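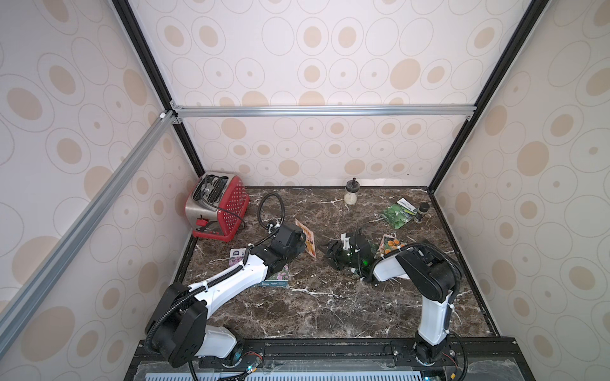

3.2 Loose packets on household surfaces

Small paper goods are among the items people in our survey found hardest to keep in order. Seed packets are a good case. They are thin and light, and most are sold in much the same shape, so a household that buys a few each January soon has a stack in which only the front one can be read. Of the 1275 storage spots recorded in the Gistomby survey, 243 held seed packets, usually in a kitchen and often on the same counter as small appliances.

We sorted these spots by how the packets were kept: flat in a pile, upright against a support, or inside a box or tin. Upright packets were the easiest to search, but they slid on smooth stone and needed something behind them. Flat piles stayed put and were rarely searched to the bottom.

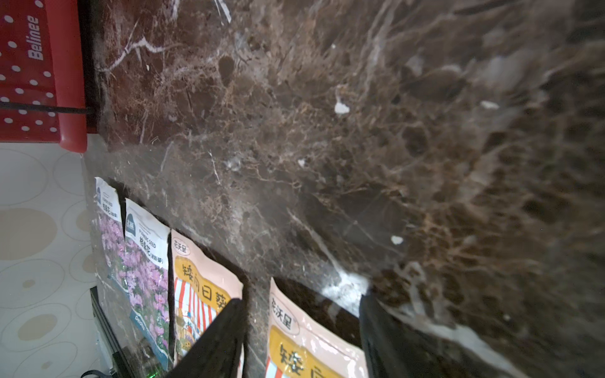 Packets from one seller add a further problem. When the badge, the lettering and the layout repeat, the buyer has to go by the flower photograph or the variety name, and two pink or purple blooms are easy to mix up. Residents of the Broltcombe homes told us they had sown the wrong variety for this reason. Several had taken to writing the name in marker along the top edge, where it can be read without pulling the packet out.

Surface pattern also mattered. On heavily veined stone, small scraps of paper and spilled seed were often missed during wiping, and residents with plain counters reported fewer such misses. We did not test this separately. The Oltik checklist (Section 2) scores counters only for free area, so we added an item for pattern before the second round of visits.

Figure 3. Seed packets leaning upright at the edge of a dark brown marble surface.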